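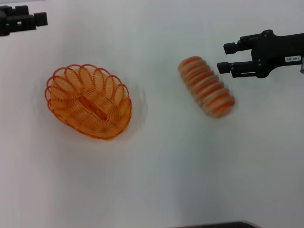
Tabletop pieces in orange

Stemum holds a small working collection of household objects at its Londen store. This gallery page covers the orange group: two pieces, catalogued together in January by Sidra Bhutto and Jeanie Moncrieff. One is an open wire basket, the other a striped cylinder. They are kept on the same shelf and usually go out on loan as a pair.

The notes are short. Full condition sheets are held at the store and can be read there on request. Where a note gives an opinion, the initials of the person who wrote it follow in brackets.

Basket, general
Oval, open at the top, in bright orange wire. Entered in the catalogue under the shelf name Tanoli. Filed with bowls and trays, although the drawing index still has it under baskets.

Basket, rim
The wire is turned into overlapping loops all the way round, so the upper edge rises and falls like the outline of a flower. The loops overlap enough that a fingertip run along the rim moves from one to the next without catching. (SB)

Basket, inside
Concentric coils run down to a shallow, flat base. The gaps stay open throughout and the surface underneath shows through, so the basket looks a good deal lighter on a white table than on a dark one.

Basket, centre band
A thicker orange band runs lengthwise through the middle. It is listed as "band" on the sheet. An earlier draft had "divider", which was changed after Bhupendra Tripathi pointed out that the word suggests separate compartments for separate contents, and we have no record of how it was sold or used.

Basket, handling
Lift with both hands under the base. Do not lift by the loops or by the band. Set down flat, without sliding, on felt or card if the surface is polished. Nothing is to be stored inside it, including its own label.

Basket, cleaning
Soft dry brush, working from the rim inwards along the line of the coil. Dust collects where wires cross. A cloth snags and should be avoided. If a damp swab is needed, ask Jeanie first and enter it on the sheet.

Striped piece, general
A cylinder in alternating bands of bright orange and a pale cream or beige. Shelf name Plorlow. It is entered under "unclassified, tabletop" and will stay there until somebody can supply a maker or a use.

Striped piece, profile
The ends are rounded and the sides ribbed. The bands sit along the length like rings pressed together, and the outline is close to that of a caterpillar, which is what most people at the store call it. The catalogue entry keeps to "segmented cylinder".

Striped piece, colour
The orange was compared with the basket by eye, in daylight and under the store lamps. The two are close enough to be shown together. No colour reading has been taken and the sheet should not be quoted as if one had. The pale bands are harder to name: Sidra has cream, Jeanie has beige, and both words are on the sheet.

Striped piece, handling
One hand at each end. Keep it on its side and put a low stop of folded card against it on any surface that is not level. Do not twist the bands to find out whether they turn. (JM)

Striped piece, cleaning
Dry brush along the grooves, turning the whole piece as needed. The pale bands are done first with a clean brush, then the orange ones.

The pair on white
A plain white surface is the standard for both. It keeps the coil readable through the open wire and gives the pale bands of the cylinder a neutral ground. Soft, even light is preferred. A hard side light throws a net of shadow from the wire which is easily mistaken for more wire.

The pair, placing
Basket to the left, cylinder to the right, with clear table between them. The long axes may be tilted. Square placing was tried for the printed list and made the basket look narrower than it is. Somkiat Sombatkul drew up the current layout and the sheet for it is pinned inside the cupboard door.

The pair, packing
Four sheets of unbleached tissue for the basket: one crumpled loosely inside, the rest round the outside, with no tape touching the wire. The cylinder is rolled in a single length of soft cloth and tied at both ends. Separate boxes. The basket box is marked on the lid only, as side labels have been covered by straps in the past.

The pair, loans
Loans run for up to 30 days and can be renewed by letter or email to Jawad Siddiqui. The borrower fills in the outgoing sheet before the boxes are closed and the return sheet after they are opened, with both pieces out on the table. Marks already listed do not need to be entered again.

Points still open
The maker of either piece. Whether the basket had a liner. Whether the cylinder is complete or part of something longer. Bhupendra is going through the older trade lists and will add to this page if anything is found. Corrections to the wording of any note should go to Sidra, quoting the shelf name.

Next group: glazed dishes, blue and green
Previous group: wooden spoons and spatulas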